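Thursday, May 1, 2025
Bench notes, sweeping station (the Pellbridge table)

A slow start this morning, but a good one in the end. I wanted to get the pair of hand-held grippers properly sorted before we go back to the bean sweeping, as the left one had been bothering me all week. It would close on the dustpan handle happily enough and then let it roll a few degrees the moment you leaned on it, so the lip came up off the board on one corner and the beans went merrily underneath.

I had blamed the Trikine finger pads, which have been on since November, and I owe them an apology. The pads are fine. It was the pivot screws, all 4 of them, each backed out by a hair. I took them out, cleaned the threads, put a small dab of the Amrani threadlocker on each and nipped them up by hand. Please don't use the long key on these - it is far too easy to overdo it, and then the jaws go stiff and your thumb knows all about it by lunchtime.

While I had the cover off I looked over the cable as well. The clip nearest the grip had slid down, so the plug was taking the pull each time the hand went outwards. I moved it back up and left a bit more slack. Both cables should hang off the near side of the table, one to each side, and never cross in front of you.

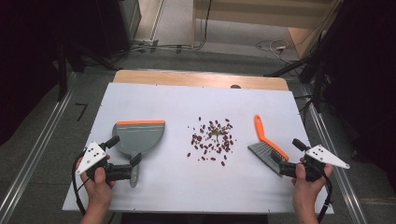 After that I redid the zero on both sides, jaws fully shut and then fully open, twice each. The left now reads 49 at full open, and it came back to the same number after a dozen squeezes, which cheered me up no end. The right one I left alone apart from a wipe. It has always been the better behaved of the two and I didn't want to upset it.

A word on the plates with the three dots, as I know we all do it: please don't pick the grippers up by them. They only need to shift a tiny amount for the tracking to go a little sour, and you won't notice until you look through the logs the next day and wonder why everything leans. Dry cloth only for cleaning, too.

Run count on this pair stood at 131 when I started. I have written that on the Lellness sheet so we can see how long the screws hold this time, and I'd like somebody to check them again at almost 200, or sooner if the pan starts rolling.

Still to do: order spare clips, find the small driver (it was in the top drawer on Monday, I'm sure of it), and give the brush side the same threadlocker when there's a quiet hour.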